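Skillier review: one summer of teaching two arms to open a drawer

Posted August 24, 2025

I've been meaning to write this one up since June, when I finally got Skillier running properly on our two-arm table. If you haven't run into it, Skillier is a training recipe plus a bunch of scripts for imitation learning. You drive the arms by hand through a task, it chops your recordings into short overlapping pieces, and it trains a policy that predicts a little run of motion at a time instead of one twitchy step. Lots of methods do that now. What Skillier adds is a "doubt" score on every predicted run, and when the score goes up the policy shortens its plan and looks again before it commits. That's the whole pitch, and I was curious enough to give it most of my summer.

Short version: I like it a lot, I'd recommend it to anyone doing contact-heavy tabletop stuff, and the installer made me want to lie down on the floor.

What I tested it on

I picked drawers. I know, I know, everybody picks drawers. But a small drawer is a mean little task and it shows you very quickly whether a policy understands what it's touching. You have to get a finger in behind the handle, pull along the right line, and let go without dragging the whole cabinet after you. If your pull is even slightly sideways, the drawer binds and the box starts to walk across the table. Then every position the policy learned is a bit wrong and things go downhill fast.

Our cabinet is a small wooden one with a single white-fronted drawer and a black wire handle. The handle is my favorite part for testing because it's thin, it sticks out, and the camera has a hard time judging its depth. A fat knob would have been way too kind.

I recorded 40 demonstrations with the cabinet nudged to a new spot and angle each time. That's not many! The method's write-up leans hard on small datasets, so I wanted to hold it to that. As a baseline I used Pendora, the plain chunked policy we've had on this table for ages, trained on exactly the same recordings.

The grippers are the black ones we always use, the left with blocky fingers and the right with a bright yellow finger piece. The right arm does the pulling and the left one waits on its own side until the policy wants it. I left the drawer empty for every run I scored, so there was nothing in it to change the weight.

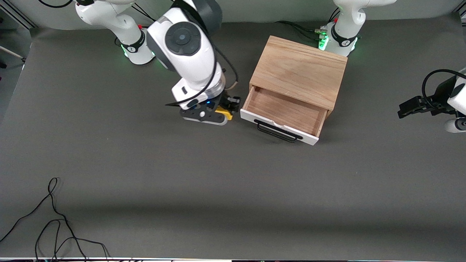

How it did

I scored 27 trials for each policy, same cabinet positions for both, marked with little bits of tape I peeled off before each start. A success meant the drawer opened far enough to reach into and the cabinet stayed close to where it began.

Pendora managed 18. Respectable, and pretty much what I've come to expect from it. Its misses were nearly all the same miss: it arrives at the handle a touch too far to one side, is completely sure of itself, and pulls on thin air. Then it finishes the rest of the motion like a mime.

Skillier missed twice. Two! I reran one whole block of trials because I didn't believe my own notes, and it came out the same. What I enjoyed most was watching it get close to the handle, slow down, do a tiny wiggle of a correction and then go in. You can watch the doubt score climb on the plot at just that moment and drop once the finger is behind the wire. I don't want to read too much into a wiggly line, but it does line up with what the arm is doing, and that's more than I can say for most confidence numbers I've been shown.

Both misses came with the cabinet turned well away from the arm, farther than anything in my demonstrations. The score went up and stayed up, and the arm sort of dithered beside the handle until I stopped it. I'd much rather have that than a confident yank. Still a miss, though, and I counted it as one.

Where it got annoying

Speed, first of all. All that looking again costs time, and Skillier is noticeably slower through the approach than Pendora. For research, who cares. If you had a line to feed you'd care plenty. There's a setting that caps how often it can shorten its plan, and turning that down gets you most of the speed back, but then the sideways misses start creeping in again. I ended up leaving it at the default.

Second, the doubt score has no sensible units. The threshold that worked for opening was useless for closing, so I had to tune it separately, and the only advice in the docs is to "choose a suitable value." Thanks! A script that suggests one from your own recordings would save everyone an afternoon.

Third, the install. It wants one exact version of its data loader, it doesn't tell you which, and the error you get is 1769 lines long. I scrolled the whole thing. The useful bit is near the top, where it mentions a missing calibration file, so if you hit that wall, copy your camera calibration into the project folder and try again before you touch anything else. The Iwasaki fork is supposed to have cleaned this up. I haven't tried it, so I can't promise.

The two-arm question

The write-up talks up coordinated tasks, and I can only half speak to that. I did a handful of runs where the left gripper steadies the cabinet while the right one pulls, and they looked lovely, but I didn't do enough of them to give you a score I'd stand behind. One thing I did notice is that the doubt score is shared between the arms. If the right one is unsure, the left one slows down too, even when it's just holding still. It's a bit like walking with a friend who keeps stopping to check the map. A separate score for each arm seems like the obvious next step, and there's an open request for it already.

Should you try it?

If you have a small set of demonstrations and a task that lives or dies on one fiddly contact – handles, latches, lids, plugs – yes, go for it. Keep your old policy around for comparison and use the same start positions for both, otherwise you'll fool yourself. If your task is mostly picking up chunky things and moving them somewhere else, I don't think you'd notice enough of a difference to put up with the tuning.

And please vary your angles more than I did when you record. My next batch is going to have the cabinet turned every which way, and after that I want to try it on the Stondon latch board, which has beaten every policy I've put in front of it so far. I'll post the numbers when I have them.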